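Handing a Phone from One Arm to the Other: What Went Wrong in Our Second Term

Project report, Grotham Technical School, robotics option
Supervisor: Gaétan Marchand

When we picked this project in March we thought the difficult bit would be getting two arms to meet in the same spot. We had the pair of arms that last year's group left us, a good solid table in the Marchal lab, and a task that sounded almost too easy to hand in – one arm picks up a phone, the other arm takes it, and the phone goes back on the table near its charger. Mr. Marchand smiled at our plan and told us to keep a notebook of every failure. We are very glad he did, as most of this report comes out of it!

By the time we started counting properly we had the handover working often enough to be proud of it. We ran 93 trials with the phone, and 20 of them ended with the phone dropped or let go too early. We had expected a few drops (we are students, after all) but that was far more than we could live with, and the phone belonged to one of us.

Our first guess was the grip, so we spent a long and rather happy afternoon changing how hard the fingers closed. It made hardly any difference. Then we went back through the joint logs and saw that in nearly all the bad trials the receiving arm had stopped short. Its wrist was being held back very slightly, the controller read the extra load as "I have the phone now", and the giving arm opened its fingers as it had been told to.

What was pulling on the wrist was the charging cable. We had left it lying on the table between the arms, and now and then a finger or the underside of a wrist would catch it and drag it along. 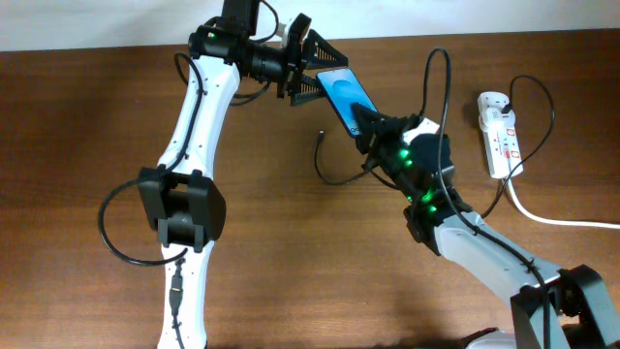
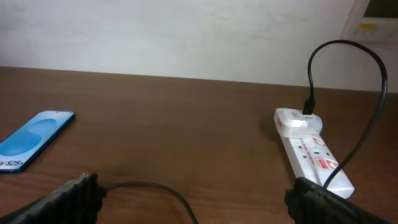
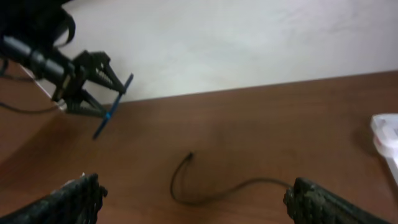
The loose black cable is on the tabletop in the first and third views.

Why not just take the cable off the table altogether?

We thought about it, and for a quick demonstration that would be the sensible thing to do. Our task was meant to finish with the phone being charged, though, so the cable had to stay within reach of the arms. We chose to keep it and make the handover safer.

We changed two things. The first was the release rule. The giving arm used to open as soon as it felt a load from the other side, and now it also waits until the receiving fingers have stopped closing on something as thick as a phone. We set that wait at 820 milliseconds, which feels awfully slow when you are standing there watching, but it gives a snagged wrist time to show itself in the log. The second was a plain stop: if either wrist meets resistance before it reaches the meeting point, both arms hold still and keep their grip until a person comes over.

We should own up to a safety mistake as well. In the early weeks, whenever a cable caught, one of us would simply reach in and free it with the arms still powered. Mr. Marchand saw this once and was – quite rightly – not pleased. The rule now is that the stop button is pressed first and a second person keeps a hand near it, and we have written that on the card taped to the lab door.

With the new release rule we have had far fewer drops, but we have not yet repeated the full set of trials, so we would rather not give a figure. The group taking over next term will find the logs in the folder named Nillthorpe, and the old release code is still in there too in case they want to compare the two.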